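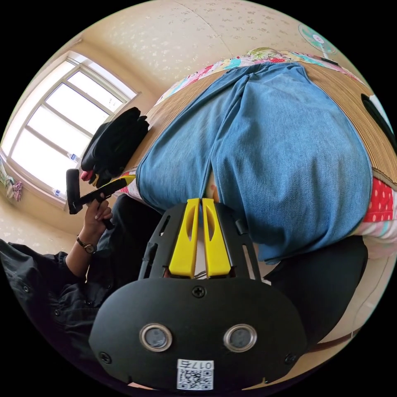

修理は買い替えに負けた仕事だと長く思われてきた、とアイマン・アブデル・ハミド氏は言う。衣類の補修を本業とする者にとって、その見方を改めてもらうことが最初の仕事であったという。

プラリエル織物財団では、地域における衣類の長期使用を主題として、関係者への聞き取りを続けている。今回は、フリットデール補修室の運営にあたるシェリフ・ユニス氏と、同室で技術指導を担当するアブデル・ハミド氏に話を伺った。聞き取りは2018年3月5日、補修室の二階において行われた。

補修室が開設されたのは11月である。開設にあたり、ユニス氏は市内の衣料店と洗濯店を訪ね、持ち込まれる相談の内容を尋ねて回った。「裾上げと釦の付け直しは、どの店でも受けていました。ところが、膝の抜けたズボンや、肘の薄くなった上着になると、断る店がほとんどでした。手間賃が新品の値段に近づいてしまうためです」と同氏は振り返る。

そこで補修室では、料金を作業時間で定めることとした。受付の際に見積りを行い、30分以内、60分以内、それ以上の三区分のいずれかを利用者に示す。60分を超える見込みのものについては、作業に入る前に必ず本人の了解を得る。開設以来の受付件数は342件で、そのうち60分を超えたものは9件にとどまった。

「時間のかかる品は、もっと多いと予想していました」とユニス氏は述べる。「傷みが小さいうちに持って来られる方が多かったのです。一度利用された方が、次は早めに来られるようになったという事情もあります」

技術面について、アブデル・ハミド氏の説明は具体的であった。綿の厚地を直す場合、当て布は元の生地よりもわずかに薄いものを選ぶ。厚い布を当てると、縫い目の外側に力が集まり、そこから新たに裂けることがある。当て布は事前に水を通し、縮みを出してから裁つ。糸の色は昼の光の下で合わせ、迷ったときは一段暗い色を採る。

「刺し縫いの列は、端を揃えません」と氏は続ける。「端が一直線に並びますと、そこが折り目になります。長短をつけて終えれば、生地の動きが急に変わることがありません。習いに来られる方は、きれいに揃えようとなさいますので、これを納得していただくのに時間がかかります」

氏が縫製を覚えたのは、アデンで仕立屋を営んでいた親族の店であった。当時の店では、客の上着を解いて裏返し、傷んでいない面を表に出して仕立て直す注文が珍しくなかったという。「裏返しのできる生地が、今は少なくなりました。裏に接着芯が貼られていますと、解いても使えません。補修を前提としない作り方が増えたと感じます」

この点について、ユニス氏は製造者側との対話が必要であるとの考えを示した。補修室では、縫製業のアブデルアジズ社に対し、縫い代の幅と予備布の添付について要望書を提出している。縫い代に余裕があれば、幅出しも縫い直しも容易になる。同社からは検討する旨の返答があったが、具体的な時期は示されていない。

家庭でできる手入れについても尋ねた。アブデル・ハミド氏がまず挙げたのは、洗う前の点検である。ほつれた箇所を残したまま洗濯機にかけると、傷みは一度で広がる。股下、ポケットの口、ベルト通しの付け根の三か所を見る習慣をつけてほしいという。洗った後は形を整えて陰に干し、畳むときには前回と折る位置をずらす。いずれも道具を要しない。

補修室の運営費は、利用料と講習料によってまかなわれている。講習は初級と中級に分かれ、中級では受講者が自身の衣類を持参して仕上げるまでを行う。今後について問うと、ユニス氏は部屋を広げる予定はないと答えた。「受付から引き渡しまで、同じ者が見ることのできる規模を保ちたいと考えています。人を増やすとすれば、中級を終えた方の中からお願いすることになるでしょう」

アブデル・ハミド氏は、預かった衣類の記録を残す作業を始めている。傷みの位置、使用した糸と布、所要時間を一枚の紙に記し、再び持ち込まれた際に前回の補修がどのように保たれているかを確かめるためのものである。集計の公表は未定であるが、講習の教材としてはすでに一部が用いられている。

お問い合わせ：プラリエル織物財団 広報係　｜　© プラリエル織物財団　｜　ページの先頭へ戻る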